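産業政策論 講義資料
輸入代替と輸出志向:政策手段の比較と中小製造業への波及

本資料の位置づけ

本資料は、産業政策論の講義のうち、貿易政策と国内産業育成の関係を扱う部分について、要点と補足説明をまとめたものである。受講者は、前回配布の資料で扱った市場の失敗の類型および比較優位の考え方を理解していることを前提とする。数式による展開は最小限にとどめ、政策手段の選択とその帰結を読み解くことに重点を置く。演習課題は末尾に掲げる。

1 問題の所在

工業化の初期段階にある国は、国内需要の多くを輸入品に依存している。機械、中間財、耐久消費財の輸入が増加すれば外貨の需要が高まり、一次産品の輸出だけでは経常収支の均衡を保つことが難しくなる。この状況に対して政府がとりうる方針は、大きく輸入代替と輸出志向に分けて論じられてきた。

輸入代替とは、これまで輸入に頼ってきた財を国内生産に切り替えることを目的とし、関税、数量制限、外貨割当などによって国内生産者を保護する方針をいう。輸出志向とは、国内生産者が国外市場で販売することを促し、輸出金融、関税払戻し、輸出加工区の設置などによってその障害を取り除く方針をいう。

両者はしばしば対立する概念として扱われるが、実際の政策運営においては同一の国が同一の時期に双方を採用することが珍しくない。ある産業では保護関税を維持しながら、別の産業では原材料の輸入を自由化して輸出を奨励するといった組合せである。したがって、ある国の政策を評価する際には、国全体の標語を見るのではなく、産業ごと、工程ごとに誘因の構造を確認しなければならない。

2 保護の根拠としての幼稚産業論

幼稚産業論は、将来において競争力をもちうる産業であっても、学習の途上では先発国の生産者に価格面で対抗できないことから、一時的な保護を与えることが正当化されるとする議論である。この議論が成立するためには、次の条件が満たされる必要がある。

第一に、生産経験の蓄積によって費用が低下し、保護がなくとも存続できる水準に到達する見込みがあること。第二に、到達後に得られる便益の現在価値が、保護期間中に消費者および川下産業が負担する費用を上回ること。第三に、その学習の成果が個々の企業の内部にとどまらず、民間の資金調達のみでは過小な投資しか行われないこと。

第三の条件は見落とされやすい。学習の成果がすべて企業自身に帰属し、かつ資本市場が十分に機能しているならば、企業は将来の利益を見込んで自ら初期の損失を負担するはずであり、政府が介入する理由は弱くなる。逆に、技能をもつ労働者の移動や取引先を通じた技術の伝播によって成果が外部に流出する場合、あるいは金融機関が長期の融資に応じない場合には、何らかの公的な支援が検討の対象となる。

ただし、支援が必要であることと、関税が最適な手段であることとは別の問題である。学習の外部性が問題であれば訓練への補助が、資金制約が問題であれば政策金融が、より直接的な手段となる。関税は生産を促す一方で、消費者価格の上昇を通じて需要を縮小させるため、追加的な歪みを伴う。

3 名目保護率と有効保護率

保護の程度を測る際、完成品に課される関税率のみを見ることは適切でない。生産者が中間財の輸入に際して負担する関税を考慮し、付加価値に対してどの程度の保護が与えられているかを測る必要がある。前者を名目保護率、後者を有効保護率と呼ぶ。

設例として、国際価格が100の製品を考える。この製品の生産に必要な中間財の国際価格を90とすると、自由貿易の下での付加価値は10である。完成品に22パーセントの関税を課し、中間財を無税とした場合、国内価格は122、中間財費用は90のままであるから、国内の付加価値は32となる。名目保護率は22パーセントにすぎないが、有効保護率は220パーセントに達する。

この設例から読み取るべき点は、付加価値の比率が低い組立工程ほど、わずかな名目関税によって極めて高い有効保護を受けうるということである。完成品に高く、中間財に低い関税を課す傾斜関税の構造は、最終組立を国内に誘致する効果をもつが、中間財を国内で生産しようとする誘因を弱める。川上への展開が進まず、部品の輸入に依存した組立産業が残存するという現象は、この構造から説明することができる。

反対に、中間財に完成品を上回る関税が課されている場合、有効保護率は負となりうる。輸出産業が国際価格で販売しながら、関税によって割高になった中間財を使用する場合がその典型である。設例の製品を国際価格で輸出する企業が、中間財に2パーセントの関税を負担するとすれば、中間財費用は91.8となり、付加価値は8.2に縮小する。有効保護率はマイナス18パーセントである。関税払戻制度は、この不利を取り除くために設けられる。 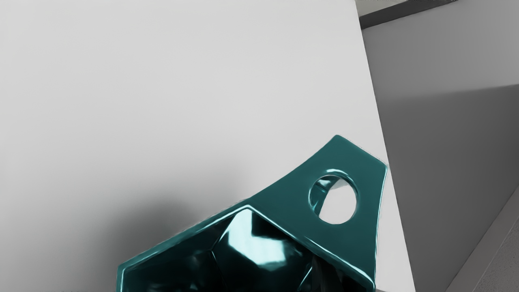

文・構成 Tyra Rønning(産業政策論 担当)

4 輸出志向政策の手段

4.1 関税払戻しと保税制度

関税払戻しは、輸出品の生産に使用された輸入中間財について、納付済みの関税を輸出後に還付する制度である。制度の設計は簡明であるが、運用には行政能力を要する。投入係数の認定、輸出実績の確認、還付金の財源の確保のいずれかが滞れば、還付は遅延し、企業の運転資金を圧迫する。中小企業は還付までの期間を自己資金で賄うことが難しく、制度上は対象であっても実際には利用しない例が多い。

保税制度は、関税の納付そのものを留保する点で、資金繰り上の負担が小さい。他方、保税地域外への流出を防ぐための管理費用が発生する。輸出加工区はこの管理を地理的に集約したものと理解することができる。

4.2 輸出金融と信用保証

輸出契約の締結から代金の回収までには時間を要する。取引先の信用、為替の変動、輸送中の事故といった危険に対し、民間の金融機関および保険会社が十分な供給を行わない場合、公的機関が融資または保証を提供する。保証は少ない財政支出で多くの融資を誘発しうる反面、審査の誘因を弱めるおそれがある。保証割合を全額とせず、金融機関に損失の一部を負担させることが一般に推奨される。

4.3 情報提供と品質認証

国外市場の規格、流通慣行、需要動向に関する情報は、最初に参入した企業が費用を負担して獲得し、後続の企業がこれを模倣する。このため、先行企業の参入は社会的に望ましい水準を下回りやすい。見本市への共同出展、規格情報の公開、検査機関の整備は、この種の外部性に対応する手段である。

品質認証については、認証機関が国外の買い手から信頼されていることが前提となる。国内でのみ通用する認証を義務付けた場合、企業は国内向けと国外向けの二重の検査を受けることとなり、かえって輸出の障害となる。相互承認の枠組みの有無を確認することが重要である。

5 事例検討:クラルクレオ地区の金属加工業

以下は、講義内での討議のために整理した事例である。

クラルクレオ(Clarkuleo)地区には、家庭用金物および農機具部品を製造する中小の事業所が集積している。地区の中核企業であるプルテック社(Pruteck)は、従来、完成品の大半を国内向けに出荷しており、完成品に対する関税によって輸入品との競争から保護されてきた。鋼材の調達は商社であるカン社(Kang)を通じた輸入に依存し、地区内の小規模事業所の多くも同じ経路を利用していた。

その後、国内の鋼材生産を育成する目的で鋼材の輸入関税が引き上げられた。これにより、地区の事業所は次の変化に直面した。完成品の関税は据え置かれたため、付加価値に対する保護は低下した。国内産の鋼材は供給量が限られ、品種によっては引き続き輸入に頼らざるをえなかった。プルテック社は国内の販売価格を引き上げたが、小規模事業所は販売先との交渉力が弱く、費用の上昇分を転嫁できなかった。

同じ時期、ブランドレル港(Brandorell)に隣接して保税倉庫が整備され、輸出向けの生産に用いる鋼材については関税の納付が留保されることとなった。プルテック社は輸出部門を新設し、3月から農機具部品の輸出を開始した。これに対し、小規模事業所の利用は進まなかった。聞き取りの結果として挙げられた理由は、最小取扱数量が自らの月間使用量を上回ること、帳簿の様式が複雑であること、輸出契約を直接締結した経験がないことであった。

本事例の検討にあたっては、鋼材関税の引上げを川上産業の育成策として評価するだけでは足りない。川下の付加価値および雇用への影響を併せて考慮し、さらに、補完策である保税制度の便益が企業規模によって不均等に配分されている点に注意を要する。

制度の改善案としては、複数の事業所による共同利用の承認、最小取扱数量の引下げ、プルテック社に部品を納入する事業所を間接輸出者として扱うことなどが考えられる。間接輸出者への適用は、輸出企業と国内供給者との連関を強める効果が期待される一方、投入量の確認が二段階となるため、税関の審査負担が増加する。

6 雇用と税収への影響

産業政策の目的として、雇用の創出と税収の増加が同時に掲げられることが多い。しかし、両者は常に同じ方向に動くものではない。

雇用については、支援対象となる産業の労働集約度、他産業からの労働移動、川下産業における雇用の減少を区別して把握する必要がある。支援を受けた企業の従業員数の増加をそのまま政策効果とみなすことはできない。支援がなくとも雇用されていた者、他の企業から移った者が含まれるためである。評価に際しては、支援を受けなかった類似の企業との比較が求められる。

税収については、関税率の引上げが必ずしも関税収入の増加をもたらさないことに留意する。税率が高まれば輸入数量は減少し、過少申告や密輸の誘因も強まる。輸入代替が完全に達成された場合、当該品目からの関税収入は消滅し、国内生産に対する内国税がこれを補えるか否かが問題となる。投資優遇のための法人税の減免が併用されていれば、補填は部分的なものにとどまる。

また、減免措置は一度導入されると受益者の反対により撤廃が困難となる。租税支出の規模を予算書に明示し、期限の到来ごとに継続の可否を審査する手続を法令に定めておくことが望ましい。

7 支援の条件付けと退出規律

保護および補助の成否は、手段の種類よりも、支援の継続がどのような成果に結び付けられているかに左右されるという見方がある。輸出実績、生産性、国内調達の水準などを指標とし、達成しない企業への支援を打ち切る仕組みを、一般に条件付けまたは退出規律と呼ぶ。

輸出実績は、国外の買い手の評価を反映し、行政による操作が比較的困難であるという利点をもつ。ただし、輸出実績を条件とする補助金は国際的な通商規律に抵触する可能性があり、制度設計に際しては法的な検討が不可欠である。国内調達比率を条件とする措置についても同様である。

退出規律が機能するためには、支援を決定する機関と評価を行う機関が分離されていること、指標および基準値が事前に公表されていること、打切りの際の労働者への措置が用意されていることが必要となる。最後の点を欠く場合、雇用の喪失を理由とする延長の要求を拒むことは政治的に難しい。

8 利害関係者との協議

産業政策の立案において、政府が企業、労働組合、消費者団体、地方自治体から意見を聴取することには、二つの意義がある。一つは、費用構造、技術上の隘路、取引慣行など、行政が単独では得られない情報の入手である。もう一つは、方針が長期にわたり維持されることへの信認の形成である。

他方、協議の場に参加する主体は、既存の企業および組織化された団体に偏りやすい。新規に参入しようとする者、保護の費用を薄く広く負担する消費者、原材料として保護対象品を購入する小規模事業者の意見は反映されにくい。クラルクレオ地区の事例においても、鋼材関税に関する意見聴取に参加したのは鋼材生産者と大規模な需要者であり、小規模事業所の状況は保税制度の運用開始後に把握された。

議事の概要および提出意見の公開、参加者の選定基準の明示、書面による意見提出の受付は、偏りを緩和するための基本的な手続である。

9 主要用語

輸入代替 輸入に依存してきた財を国内生産に置き換えることを目的とする方針。

傾斜関税 加工度が高まるにつれて税率が高くなる関税構造。

有効保護率 国内の付加価値が自由貿易下の付加価値を上回る割合。負の値をとることもある。

保税 外国貨物について関税の納付を留保した状態で、蔵置、加工等を行うことを認める制度。

間接輸出者 輸出企業に対して中間財を供給し、自らは輸出契約の当事者とならない国内の生産者。

租税支出 減税、免税等の措置により失われる税収を、財政支出に準ずるものとして捉えた概念。

10 演習課題

課題1 第3節の設例について、中間財にも完成品と同じ22パーセントの関税が課される場合の有効保護率を求め、傾斜関税の場合との差異を論じなさい。

課題2 クラルクレオ地区の小規模事業所が保税倉庫を利用できるようにするための措置を二つ提案し、それぞれについて行政費用と不正利用の危険を検討しなさい。

課題3 鋼材の輸入関税を維持しつつ川下産業への影響を緩和する手段と、関税を撤廃して鋼材生産者に直接補助を行う手段とを、財政負担、消費者負担、退出規律の容易さの観点から比較しなさい。

課題4 関心のある産業を一つ選び、その産業に対する支援措置を列挙したうえで、第2節に示した条件に照らして保護の根拠を評価しなさい。公表資料を使用する場合は出所を明記すること。

提出は所定の様式により、課題番号を明記のうえ担当教員宛てに行うこと。課題2および課題3は次回の討議で取り上げるため、論点の要旨を持参されたい。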